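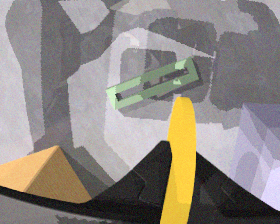

Green frame on gray, light and shadow (computer render)

I have been reading about sunlight lately, mostly because people keep trying to sell it to me. The latest was a brochure for something called a Cellex panel, a lamp you sit in front of for 30 minutes each morning so that your mood, your sleep and (I am not making this up) your "decision stamina" will improve. The brochure says 973 users reported feeling better. Better than what? Reported to whom? It doesn't say how many were asked, and I'd like to know that before I hand over a credit card.

My neighbor Roscoe Zamora bought one. He swears by it. He also started walking to work the same week and quit drinking coffee after lunch, so you tell me which one did it. When I brought this up he said I was the kind of person who would ask a birthday cake for its sources. Fine.

I do believe that light changes a room, and a dark one wears on you. I spent a winter in a basement apartment on Carthorpe Street with 2 windows at shoe level, and by the end of it I was going to the grocery store just to stand near the produce. When I moved upstairs I felt great for a month. But I had also gotten rid of a roommate who practiced the trombone, and I never see that listed as a treatment.

The part that gets me is how quickly a plain thing turns into a product. Open the curtains, sit by the window, go outside at noon. There's no margin in that, so somebody has to put a number on it. The brochure says 4,000 "wellness units" per session. I looked for a definition of a wellness unit and found one, on the same company's website, where it was defined as the amount of wellness delivered by one unit of the panel.

Roscoe has offered to lend me his for a couple of weeks in June, when it is light out until almost nine anyway. I said yes. If I feel wonderful I will report back, and I expect all of you to ask me what else I changed. The trombone guy, I hear, lives over by the Werau place now.

Contact | Copyright, all rights reserved | Back to top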